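Subject: Re: [bineden-archive] Labels coming off the map boxes
List: bineden-archive
Sent: January, 9:40 am

> We have finished checking the Farina boxes and the news is not good.
> Of the 2,948 folders in the sequence, 265 have lost their label
> completely, and plenty more are lifting at one end. They all seem to be
> the glossy ones from the old roll. Does anyone know what we should be
> using instead? And is it worth relabeling everything, or only the ones
> that have fallen off?

Thanks for doing the count. I had guessed it would be lower.

We had the same thing at Skaltine with our parish maps. The glossy tape is meant for plastic and metal shelving. It never gets a proper grip on archive board, and once the heating goes on for the winter the ends start to curl. Pressing them back down doesn't last. I tried it on one shelf and had to do it again in 4 months.

What I would do is this. For the 265 with nothing on them, write the number in soft pencil on the top right corner of the folder first, before you make any new labels. You can work out the missing numbers from the neighbors as long as the folders stay in order, so please don't move that run to the new shelving until the pencil is done. We moved ours too early and spent over 3 weeks matching maps to the register.

After that I would relabel the whole sequence, but slowly, a shelf at a time. Anything with a firm label can wait.

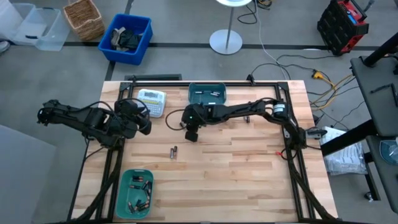

For the new labels we went with matte paper tape and black print, number only. Leave off the parish name. It makes the label too long for the folder tab, and the names have changed often enough that half of ours were wrong anyway. The Jumport people put theirs on the front of the folder instead of the tab, which is easier to read but means pulling each one out a little way.

One more thing – take the old adhesive off before the new label goes on. A vinyl eraser is enough for most of it. Don't use any solvent near the maps.

I can send our numbering sheet to the list if it would help. It's a plain text file, one line per folder.

Skaltine map room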